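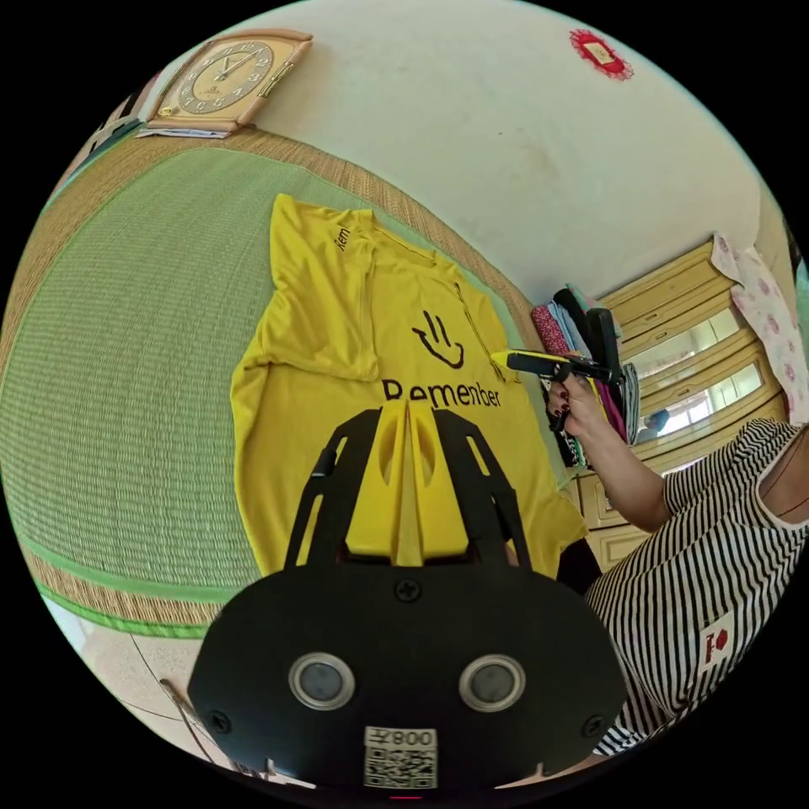 Zusach Garment Folding, hand-held gripper subset

Summary
Demonstrations of folding everyday clothes, recorded in homes with hand-held grippers. The subset holds 1,916 episodes. Each episode covers one garment, from spread out to folded. Shirts make up the largest share.

Collection
Operators work at home, on whatever flat surface they normally use for folding: beds, mats, tables. Garments come from the household. Two grippers are used per episode, one in each hand. Each gripper carries its own wide-angle camera, and the two streams are stored separately. Room lighting is left as found.

Contents of an episode
video_left, video_right: fisheye, not rectified
pose_left, pose_right: position and rotation, per frame
width_left, width_right: finger opening
meta: garment type, surface type, site code

Splits
train: all sites except those listed below
val: 200 episodes, Stakholm sites
test: 3 sites held out in full, Inida

Splits are made by site. Do not reshuffle by episode; the same garments recur within a home.

Known issues
Printed text and logos on clothing have not been masked. Other people's faces have been blurred.
Finger width drifts in early episodes. Use the corrected values in width_v2 where present.
Pose tracking is weak over plain bedding. Affected frames carry the flag pose_low.
Sleeve-first folds outnumber hem-first folds. Weight accordingly.

Loading
The Shenoy reader handles all versions from March onward. Older archives need the convert script in tools/.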